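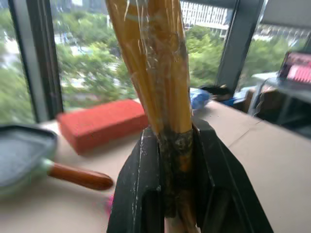 According to Borkus, the gripper on our two-arm cell needs its finger pads swapped every 600 cycles. I'm not convinced. Ours had done 3,848 on the old set when I pulled them in August, and the rubber still measured fine. What had drifted was the wrist camera – one loose screw, four minutes with a hex key. 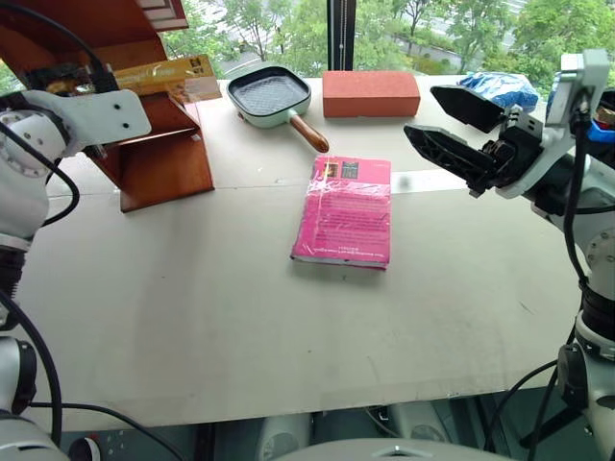 Both arms, right gripper open.

I've re-zeroed the joints and put the old pads back on. The Movano kit stays in its drawer until I see a grip fail.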